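Therapy Dog Training Hall - Walk-Through Checklist, With Comments
Kendance Canine Center, permit no. 3973
Walked and written up by Kwabena Zakaria

I love doing these walks, and this one was a treat. The hall has come a long way from the spring, and most of what follows is small stuff that can be fixed with a screwdriver and a free afternoon. Items are marked OK, FIX or WATCH. Please read the comments too, even on the OKs! 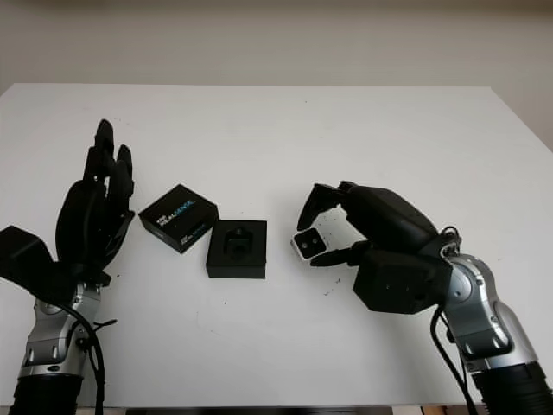
Citilano, August

ENTRANCE AND GATES

1. Outer door closes by itself - OK
Shuts firmly every time. Great job on the new closer.

2. Double gate between lobby and hall - FIX
The inner latch catches only if you lift the gate a little. A nosy Newfoundland will work that out in one visit. The hinge has dropped, so start with the top two screws.

3. Leash hooks at nose height and at hand height - OK
Really nice idea to have both. Whoever thought of the low ones for wheelchair users, thank you.

4. Sign-in sheet lists vaccination date and handler phone - WATCH
Three lines had no phone number. The sheet could use a wider column, people were writing sideways in the margin.

FLOORS

5. Rubber mats flat, edges taped - FIX
The mat by the practice elevator door curls up at one corner. Older dogs drag their back feet, and so do I by the end of the evening class. Tape it or swap it.

6. Floor cleaner rinsed and dry before dogs come in - OK
The team is using Festoron at the weaker mix written on the closet door. Keep that note up.

7. Slick spots - OK
I walked the whole hall in socks. Nothing!

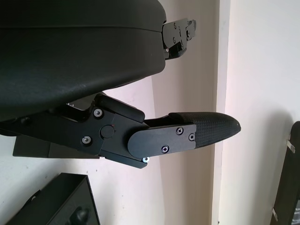
The tile strip outside the restroom isn't part of the hall, strictly speaking, but handlers cut across it with dogs on leash, so I'd put a runner down there before the rainy months.

CRATES AND REST AREA

8. Crates sound, no bent wires - OK
All the Goicoechea crates are in lovely shape. The big ones are labeled for dogs up to 60 pounds, and the heavier dogs should rest on the open mats with their people.

9. Crate doors face the wall fan - WATCH
Two had been turned around. Air was fine on the day, but turn them back.

10. Water bowls - OK
Fresh, heavy, and not tippable. I tried.

11. Quiet corner screened from the hall - FIX
The screen is there but it leans. Add feet or a wall hook. Dogs coming off a long hospital visit need this corner more than any other piece of equipment we own, and it gets used so well.

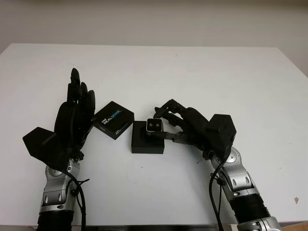
White tabletop, with the left hand held upright

PRACTICE EQUIPMENT

12. Wheelchairs: brakes hold - FIX
The blue one rolls with the brake on. Tag it and keep it out of class until it's sorted.

13. Walkers and canes: rubber tips in place - OK

14. Ramp surface and side rails - OK
The new grip paint is fantastic, and the puppies took to it right away. Side rails are tight.

15. Dropped-food drill containers sealed - WATCH
One lid was cracked. No grapes, raisins or sugar-free gum in the drill box, ever, even as "leave it" items. Kibble and plain crackers do the job. 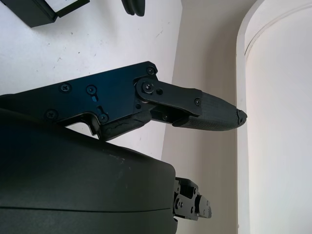 And please write the restock date on the lid, as the last crew used to do.

FIRST AID AND EXITS

16. Dog first aid kit - FIX
Short on gauze and the tweezers are missing. Everything else was in date.

17. People first aid kit - OK

18. Emergency vet number by the phone - OK
Big print, easy to read from across the desk. Perfect.

19. Exits clear - WATCH
Folded chairs were creeping toward the back door. Move the stack to the storage side.

20. Evacuation drill with dogs - OK
Roughly 40 dogs and handlers out the door with no tangles and hardly a bark. I was grinning the whole time. Next drill, try it with the lobby lights off.

FOLLOW-UP

Items 2, 5 and 12 before the next class. Items 11 and 16 by the end of the month. I'll come by for the gate myself and bring the long screwdriver - leave the side door unlocked at 2.

K. Zakaria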